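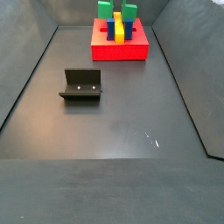 Plarula Unscented Shave Cream, 100 ml tube

Item no. 1087-U
Sold by Warusar
In stock, ships in 2 business days

Plarula Unscented is a non-foaming shave cream for the face, head and neck. It is made for use with a brush or by hand, and works with cartridge, double-edge and straight razors. The formula contains no added fragrance, menthol or alcohol. It replaces the earlier Plarula Basic cream, which came in a jar and is no longer made.

The cream has a medium-thick consistency at room temperature. It thins quickly with water. Users coming from canned foam tend to apply too much at first — a line of cream the length of a fingertip covers a full face with enough left for a second pass.

Specifications

Net contents: 100 ml
Container: aluminum tube, plastic screw cap
Color: off-white
Scent: none added (slight base odor of stearic acid and glycerin)
Lather: low to medium, dense
Shelf life unopened: 24 months
Shelf life after opening: 12 months
Storage: below 77°F, cap closed

Ingredients

Water, stearic acid, glycerin, coconut oil, potassium hydroxide, sodium hydroxide, shea butter, cetearyl alcohol, allantoin, panthenol, citric acid, potassium sorbate.

Cetearyl alcohol is a fatty alcohol used as a thickener. It is not a drying alcohol and does not affect the alcohol-free claim.

Directions, by hand

Wash with warm water and leave the skin wet. Spread a thin layer against the direction of growth. Wait one minute. Shave with the grain, rinsing the blade every few strokes. Re-wet before a second pass; more cream is usually not needed.

Directions, with a brush

Soak the brush and shake out most of the water. Put the cream in the center of the brush and work it on the face or in a bowl, adding water a few drops at a time. Stop when the peaks bend over and the surface turns slightly glossy. Large bubbles mean too much water. Synthetic brushes need less water than boar or badger.

Hard water

Soap-based creams lather less in hard water, and this one is no exception. Above 180 ppm, expect a thinner layer and some residue in the sink. Distilled water in the bowl corrects this. The Skemix version of this cream has a chelating agent added and is the better choice for households without a softener. It costs slightly more and comes in the same tube.

Sizes

100 ml tube — standard
400 ml pump bottle — for barbershops, slightly thinner so it will pass through the pump
Refill pouch, 400 ml — fits the pump bottle only

The pump bottle is not approved for carry-on luggage. The 100 ml tube is within the usual limit for liquids.

Compatibility

Plarula Unscented may be used over the Hauksdóttir pre-shave oil. Use three drops at most. More oil than that breaks down the lather and clogs cartridge blades. Do not mix the oil into the bowl.

Cautions

For external use only. Avoid contact with the eyes; if contact occurs, rinse with plenty of water. Do not use on broken or sunburned skin. Stop use if redness lasts more than a day. Customers with a known coconut or shea sensitivity should not use this product. Keep out of reach of children.

Questions about the formula

Can it be used on legs? Yes. Coverage is lower on dry skin, so reapply as needed.

Why has my tube separated? A small amount of clear liquid at the nozzle is glycerin. Knead the closed tube for a few seconds. If the cream itself is grainy, it has been frozen and should be returned.

Is it tested for sensitive skin? It has been patch tested. It has not been tested on people with eczema or rosacea, and we make no claim for those conditions.

Returns

Unopened tubes may be returned within 30 days. Opened tubes are accepted for exchange only when the contents are faulty. Include the lot code, stamped on the crimp.

Orders of 12 tubes or more are handled separately. Write to Sarahí Ventura, trade accounts, with the item number and delivery ZIP code.

Page last revised 19th November. Ingredient list applies to lots with the prefix U4 and later.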